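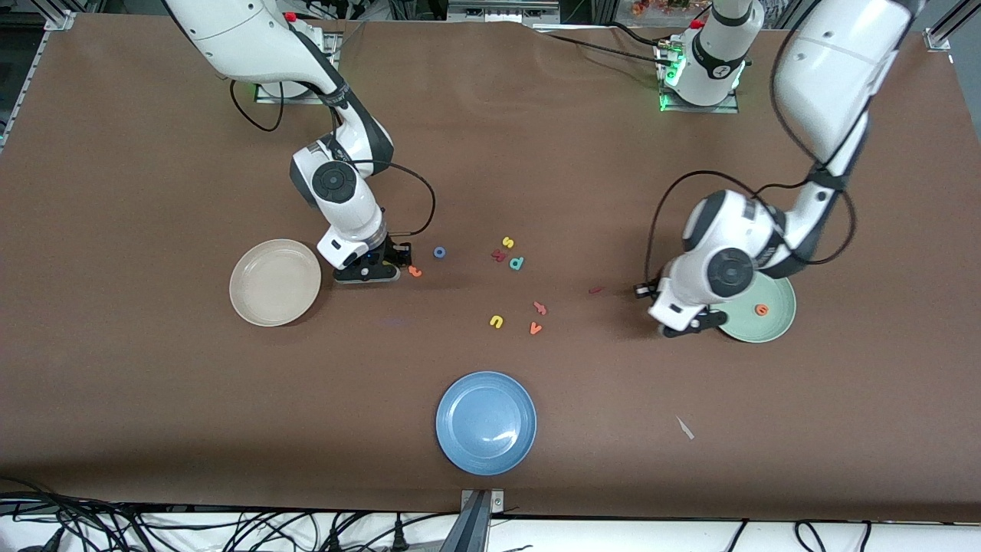 3. Sorting small pieces at a shared table

3.1 Background to the activity

Sorting small items by colour is among the most common table activities in early years settings, and it is also widely used in day centres for older adults. It needs little equipment and very little explanation. A number of loose pieces are put down between the people taking part, one or more plates or trays are placed within reach, and the pieces are moved until each has been given a place. Despite this simplicity, the arrangement of the table is seldom reported in any detail. Published accounts tend to give the age of the participants and the time allowed, and to leave out the size of the plates, the distance between them and the surface on which the pieces lie.

The present section sets out how the table was arranged in the Penberg study and what was learned about that arrangement before the main sessions began. The results of the sessions themselves are given in Section 4.

3.2 Table and surface

All sessions used a large table with a matt finish. Glossy surfaces had been tried during the preparatory work at the Ruvach site and were given up early. Under ceiling lights they produced bright patches in which pale pieces were difficult to pick out, and participants were seen to lean to one side in order to look past the glare. A matt surface removed this difficulty almost entirely.

The colour of the surface received less attention at first than it deserved. White tables made yellow and cream pieces hard to find, while very dark tables had the same effect on blue and violet ones. A plain mid-brown was finally adopted for all rooms. It is not equally kind to every colour — orange pieces in particular stand out less than might be wished — but no colour in the set was lost against it altogether.

No cloth or mat was used. A cloth keeps pieces from sliding, and staff at both sites expressed a preference for one, but it also makes small flat pieces harder to lift, as the fingertip presses them into the weave.

3.3 Plates

Round plates were chosen over compartment trays. A tray tells the participant how many groups are expected and where each should go, and much of the interest of the task lies in seeing how people settle these matters for themselves. Plates can be moved, turned or pushed aside, and participants did all of these things freely.

The plates were supplied by Bako and were of different plain colours. It had been expected that participants would match pieces to plates of the same colour wherever this was possible. Many did so. Others treated the colour of the plate as having no meaning and filled whichever was nearest, and a smaller group began by matching and later abandoned it when one plate became crowded. For this reason the colour of each plate and its position at the start of the session were written on the record sheet, together with any change of position of more than 10 centimetres.

Plates with a raised rim were preferred to flat ones. Pieces dropped from a low height tend to bounce, and a rim of even modest depth keeps most of them in. Very deep rims caused the opposite problem, in that participants seated low at the table could not see what the plate already held.

3.4 Placing of the pieces

At the start of every session the pieces were scattered by hand towards the middle of the table, and the plates were left empty. No attempt was made to spread the pieces evenly. In early trials the pieces had been laid out in rows, and participants read the rows as a pattern to be kept; several declined to disturb them until told that they might do so.

The scatter was kept loose enough for most pieces to lie singly. Where pieces lay on top of one another, participants usually spread them with the flat of the hand before beginning, and this added a stage to the task which had little to do with sorting. Each session ended after 6 minutes, whether or not all the pieces had been placed. Pieces that fell to the floor were left there until the end and recorded separately.

Across both sites, 3,595 placements were recorded. A placement was counted when a piece was released on a plate and remained there for the time taken to begin the next movement. Pieces moved from one plate to another were counted on each occasion, and the second placement was marked as a correction.

3.5 Remarks on the arrangement

Two practical points arose which may be of use to others planning similar work. The first concerns reach. A plate put beyond easy reach was not simply used less; it was often drawn closer within the opening moments of the session, and pieces in its path were pushed along with it. Placing the plates close to the scattered pieces from the outset avoided this disturbance.

The second concerns tidying. Under the Zoramlow procedure, from which the present record sheet was adapted, the table is cleared by staff between participants. In the present study participants were invited to help return the pieces to their container. Most accepted, and a number of them continued to sort while doing so, gathering one colour at a time. These movements fell outside the timed period and do not form part of the placement count, but they were noted in the remarks column and are discussed briefly in Section 5.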